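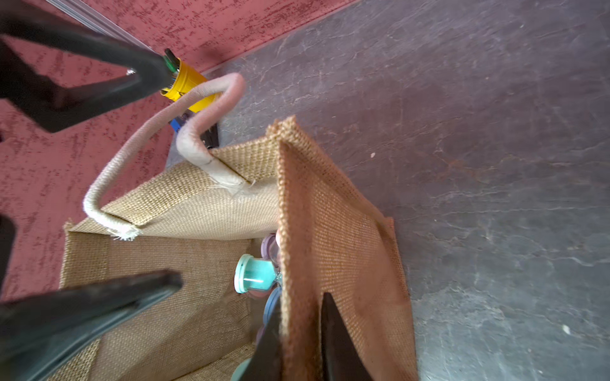

Publication history

Lultgate is a superhero comic book series written and drawn by Itzel Cortés and published by Imow. It ran for 32 issues in two volumes. The first volume was sold in black and white; color was added when the series was relaunched, and the page size was reduced at the same time.

The lead character, Justgate, is a customs officer who can close any opening — a door, a wound, a bank account — by touching its edge. The power fails after four uses and returns at sunrise. Most early stories are set in the port district of Çetinkaya.
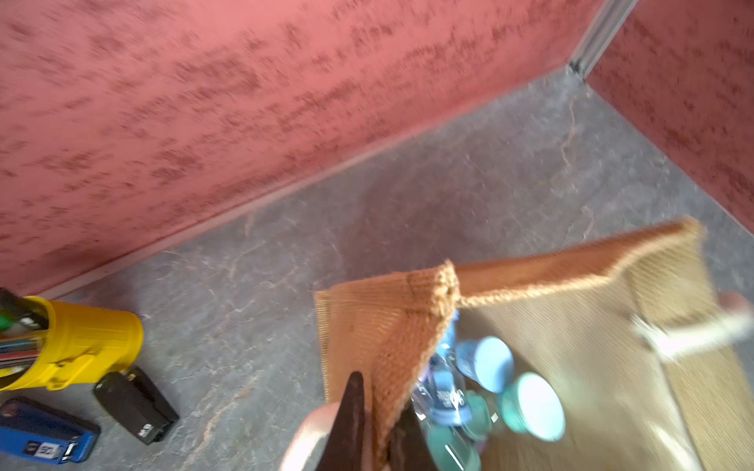 2 min read

Volume two drops the single-issue plots in favor of one long story, in which Justgate is tried for sealing the harbor. A backup feature about the court clerk appears from the second issue onward and was left out of the collected edition.

Collected edition

Imow reprinted the series in a hardcover limited to 3392 copies. The lettering was redone, and two pages printed in the wrong order in the original run were corrected. A paperback followed in January without the cover gallery.

Page last edited 10/10/25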